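Irkell Racing: July progress report
By Alper Saraç
July

Hello again to everyone at Losano. You asked for a proper update before the second half of the season, and you asked for it in plain words (I remember what happened last time I sent you a page of damper settings), so I'll try to keep to the racing, the car and where your money has gone.

The short version is that we are seventh in the team standings with three rounds left, we've had two podiums, and we've had one weekend at Zamora that I would quite like to forget. In the spring I told you we were aiming for the top five. I still think we can get there, but it will need a clean run from both cars and a bit of bad luck for the people in front, and I'd sooner say so now than in the autumn.

Let me start with the good part. The wet race at Listus was the best afternoon we've had since I took over the team. We started twelfth and sixteenth, stayed out on slicks two laps longer than anyone sensible would have, and came home third and eighth. Half the pit wall couldn't speak by the end of it! The other podium was a second place in the sprint at the opening round, which was less dramatic but a fairer picture of the car, as we'd qualified fourth on pace and simply got a good start.

Zamora was the opposite. The number 20 car was hit from behind at the first chicane and the gearbox casing cracked, which finished its weekend there and then. The other car ran as high as sixth and then picked up a drive-through for speeding in the pit lane. That one was ours. The limiter setting had been changed in practice and hadn't been changed back, and it is now on the sheet that gets read out loud before the cars leave the garage. We left with no points and a very quiet van.

On the car itself, the new front suspension went on before Listus and the drivers both like it. Turn-in is much sharper and we've stopped chewing through the left front in the last third of a race, which was costing us places every single weekend last year. What we haven't sorted is the straight-line speed. We're down on the two leading teams everywhere with a long full-throttle section – you can see it on the timing screens without needing an engineer to point at it. Part of it is the amount of rear wing we run to keep the car settled, and part of it is the cooling ducts, which are bigger than they need to be. A smaller set is being made now and should be on the car for the next round.

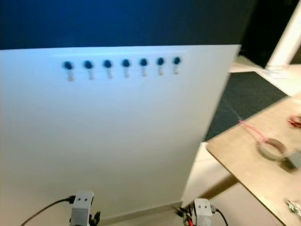 Will the smaller ducts cost us reliability when it's hot? They shouldn't, going by the test day, when we blanked off part of the current ones with tape and ran a full race distance in warm weather with the water temperature well inside the limit.

Testing has gone better than I'd hoped when we drew up the plan. We've done 1486 kilometres outside of race weekends so far, nearly all of it on the same engine, and the only stoppage worth writing down was a split fuel line at the end of a morning. The extra running has done more for the younger of our two drivers than anything else we've tried. He used to need the whole of first practice to find his braking points, and now he's within a couple of tenths of his team-mate by the end of his second run. His qualifying still isn't where it should be (he overdrives the first sector when he's on new tyres), so we've kept back some of the tyre allowance to work on exactly that.

As for the budget, we're a little over on travel and a little under on tyres, and those two just about cancel out. The gearbox casing was the one large bill we hadn't planned for. I've paid for it out of the spares pot, so the pot is thinner than I'd like going into the last three rounds, and another knock like the Zamora one would mean coming to talk to you. I'm not asking for anything today. I'd just like you to know how things stand.

On the people side, we've been short of a second data engineer since the start of the season and have now found one, who begins before the next race. Up to now the chief engineer has been looking after both cars on his own, including the overnight work, and he's been a saint about it. Pit stops are coming down too. We lost places in the lane at the first two rounds, and at Listus we gained one in each stop, mostly down to a tidier release by the front jack.

Plans until the next report: one more test day with the new ducts, then straight to the next round, where I think we ought to qualify well because it's short and twisty and suits us. After that comes the long circuit, which doesn't. Your guests are welcome at either – please let me have the names early, as the passes take an age to come through, and tell them to bring ear plugs.

I'll send the lap time sheets separately for anyone who wants them.

Alper

Comments

pitlane_pete
Was at Listus in the rain and you lot were brilliant. Thought you'd lost your minds staying out!

Maureen T
Good to read one of these that admits to the pit lane speeding. Best of luck with the top five.

gravel trap
Any chance of running less rear wing at the long circuit, even if it's a handful? You're getting swallowed on the straights.

Alper Saraç
@gravel trap We'll try a lower setting in first practice there and see what the drivers say. I can guess what one of them will say.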